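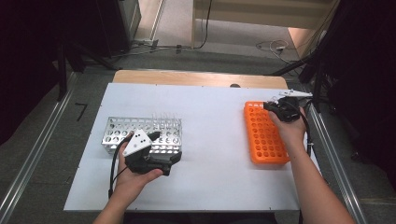

Ramil was late. Ten minutes, maybe more, the bus had sat at the bridge forever. He ran the last block with his visitor badge already around his neck, Lorna had mailed it to him back in August, and it flapped up and hit him in the teeth.

Open day at Masirau. Balloons on the railing. A man at the desk waved him through without looking.

"Tubes?" Ramil said.

"Second left. They've started."

They had started. Twenty people along the wall, coats on, and his sister somewhere in the middle of it. He couldn't see her. He could see hands. One gripper down by the silver rack, the other up over the orange one, and the fingers on that one were white and for some reason he kept looking at those.

"So the person teaches first," Ewan Skinner was saying, too loud, he always talked like he was on a boat. "Moves the tubes. We record it. Then the arm learns off the recordings. 2378 of them so far. We want 3000 by winter."

"And then what does the person do?" A woman near the door. Gray braid, arms folded.

"Sorry?"

"The person. After 3000."

Ewan smiled at her. Looked at his shoes. "Different work," he said. "Better work, we hope."

Ramil knew that smile. He'd had it off a manager at Chisholm, the week before the packing line went. Four months ago now. He had not told Lorna how bad the four months had been. She'd gotten him the badge anyway, and a name to ask for. Namboodiri. Ask for Sowmya Namboodiri, wear the blue shirt, dont be late.

Well. He had the shirt.

The hands moved. Slow, slower than you'd think. Squeeze, lift, across, down. A tube went into the orange rack and somebody's kid clapped, one kid, and stopped. Squeeze again. This one tipped. It leaned on the rim of the hole and hung there and the whole wall of coats leaned with it.

Down. In.

"That's a keeper," Ewan said. "We keep the bad ones too. Nolanel throws theirs out, I think thats a mistake."

Ramil's hands were doing it. He noticed them in front of his stomach, opening and closing. Ten years on jars at Chisholm, then the little droppers, and you never pushed, you let the glass find the hole. The one at the board was pushing. A bit. Coming in too steep every time and correcting at the bottom.

"You're wincing," said somebody next to him. Small woman, lanyard, a paper cup of coffee she wasn't drinking.

"No. Sorry."

"You were, though. At what?"

He should have said nothing. "The wrist. It should turn before you get there. Not when you get there."

She watched the next one. Squeeze, lift, across. The turn came late. She made a little noise.

"Huh," she said. "Alistair's been on that station since August and I've got 147 recordings I can't use. The arm does the same thing. Comes in crooked, fixes it. I've been blaming the arm."

"It's only copying."

"Yes it is." She put the coffee down on somebody's chair. "Where did you do it?"

"Chisholm. Packing."

"The Jimell account? The droppers?"

"Six years of those." He felt his face go hot. "They got a machine in."

She didn't say different work. She didn't say anything for a second, just looked at him, and the woman with the braid had turned around and was looking too.

"I'm Sowmya," she said.

"I know. I mean – I was supposed to ask for you. I was late. The bridge."

"You're Lorna's brother."

"Half. Yes. Ramil."

Ewan was asking for a volunteer, anyone, kids welcome, and nobody moved the way nobody does. Alistair Gunn had stepped back and was shaking out his fingers. Across the room Lorna had finally spotted him and was doing something furious with her eyebrows.

"You don't have to," Sowmya said. "If it bothers you. What it's for."

It did bother him. He thought about the rent, and the droppers, and the braid woman's folded arms. He thought about 147 crooked ones.

"Do I take the left one first?" he said, and rolled up the sleeves of the blue shirt.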